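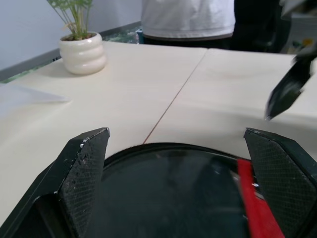
Plakik Planner 4: motion planning for two arms on one table

Plakik takes the wrist camera feed from each arm, builds a shared map of the tabletop, and plans both arms together. It comes from Brilteck. We resell it at Lamptey, and we have our doubts about parts of it, so read this page before you ask for a quote.

What it does

Keeps a keep-out zone around each gripper and slows one arm when the zones get close. Masks the gripper's own fingers out of the wrist view. Flags people standing at the table edge as moving obstacles, even when the camera only gets a shirt and a waist.

What we think of the claims

Brilteck says the finger mask is "set once." Kwaku Ayaaba on our bench redid it 3 times in June. Scuffed finger pads confuse it, and so does anything shiny between the fingers. Plan on redoing it.

Table seams are another sore spot. Two sections pushed together can come back as a step in the map, and the planner then lifts over nothing. There is a flatten setting. It also flattens thin things you may care about, like film or a plastic bag lying on the table.

Houseplants: thin stems drop out of the map. The pot is usually kept. Usually.

The safety wording in the brochure is generous. This is planning software -- it does not replace a rated stop circuit.

Requirements

2 arms, one wrist camera each
Cideck controller, release 9 or later
Linux workstation, wired network

Licensing

Sold per cell, by the year. Trial keys come from Boonmee Klinhom in sales. Ask for one, and run it on your own table with your own clutter on it.

Page updated May 17, 2023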